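Robot Learning Lab, handout 6
Collecting demonstrations (read before your first bench slot)
February 2020

These are my notes cleaned up a bit. Not all of it got said in lecture, we ran out of time after the Furier questions. Slides are on the course page, the slides are wrong about the resampling step, go with what's here.

1. What we mean by an example

One episode = one attempt at one task, start to finish. Stored as camera frames, joint positions, gripper opening, and the command you sent at each step. The command is the label. People forget this. If you log only where the arm went and not what you asked it to do, you've got a nice movie and no labels.

Behavior cloning in one line: given what the robot sees and where its joints are, predict what the person driving it did next. Loss is just the difference between predicted and recorded command. All the hard stuff is in the data.

Episodes get cut into windows. A window is capped at 1,024 steps, longer episodes are split with an overlap. If your episode runs way past that you were probably going too slow, or stopping to think. Pauses get learned too! A policy trained on hesitating drivers will hesitate, and sometimes never start again, because the "do nothing" frames all look alike.

2. Where the class set stands

Last term's set: 3,454 episodes across all benches. After filtering, some 3,000 usable. The rest went out for dropped frames, missing gripper channel, or the wrong task name typed in. That last one is completely avoidable.

Tasks in the set are pick and place, drawer, stacking, wiping. Wiping is the thinnest, 109 episodes, and most of those start from nearly the same layout. So wiping is what we're adding to this term.

3. Wiping

Looks easy, isn't. There's no single goal pose. The cloth changes shape every time it's grabbed, contact with the table matters the whole way, and "done" is a property of the surface and not of the arm.
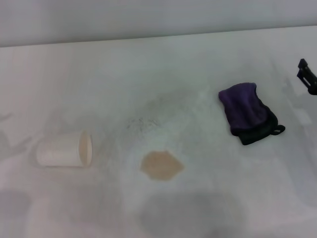 Start states are where most of your effort should go. A learner only knows the layouts it has been given, so vary them on purpose and vary them one thing at a time when you can. With the cup tipped over on the left, the tan puddle in front of its mouth and the purple and black cloth off to the right near the back, the driver has to travel to the cloth first and then come back across the table to the spill. Swap the cloth and the cup and the motion is mirrored, a different problem as far as the network is concerned. Also think about what else is on the surface. A patch of dark specks behind the puddle gives the policy a second thing it might decide to wipe, so the task text has to say which one you mean. "Wipe the spill" and "clean the table" are two tasks. Write down the one you did.

Things to vary:
- cloth position and how it's folded
- side the cup is on, direction the mouth points
- cup upright, tipped, or absent
- size of the mess and how far from the cup
- table height (the Novura bench only, the others are fixed)
- lighting, within reason

Things NOT to vary inside a batch: camera mount, control rate, gripper fingers. If any of these change, new batch number.

4. Driving

Practice runs first, not recorded. You'll be bad for a while, everyone is.

Approach the cloth from above, close, lift a little before moving sideways. Dragging it is allowed but then drag it in all of your episodes for that batch. Mixed strategies are a real problem for plain cloning: half the data says left around the cup, half says right, the average goes straight into it. Lecture 5 has the figure. Models that can represent several modes cope better, more on that in week 8.

Keep your own shadow and the arm's shadow in mind. White tables show them strongly and they move with you, so they're a cue the network can latch on to. We don't try to remove them. We just want them in different places across episodes.

Corrections are good. If you miss the grasp, and recover, keep it. A set made only of perfect runs never shows the policy how to get back from a bad spot, and small errors pile up until it's somewhere it has never been (this is the compounding error argument, it's on the midterm).

Keep: missed grasp then recovered, second pass over the same area, regrasp.
Discard: you bumped the e-stop, someone's hand in view, the cloth fell on the floor, Farlow logger showing red at any point.

5. Labeling

Right after each episode, before you reset. Not at the end of the slot, you wont remember.

Fields: task text, success yes / no / partial, batch number, driver initials, notes. Partial means the cloth made contact with the mess but some of it is left. Failed episodes stay in the store with the flag set, they're used for the success classifier in assignment 4.

Task text in plain words, lower case, no abbreviations. "wipe up the spill with the cloth" is fine. "wp spl 3" is not, and yes we got that one.

6. Splitting train and test

Split by batch, never by frame and not by episode either. Neighboring episodes share a layout, so random splits leak and your test number comes out great and means nothing. Hold out one entire bench if you can. The Tsuchiya bench was held out last term and scores there dropped a lot, which was the more useful result.

Reading for next time: the chapter on dataset aggregation, skip the proof. Short version is that you let the policy drive, have a person label what they would have done at the states it reaches, add those, retrain. Think about why that's awkward with a cloth in the gripper, we'll start with it.

Due before your second slot: one batch plan, half a page. List the start layouts, what changes between them, and the task text for each. Upload as PDF, batch number in the title. Slots are on the sign up sheet, June slots are for make-ups only.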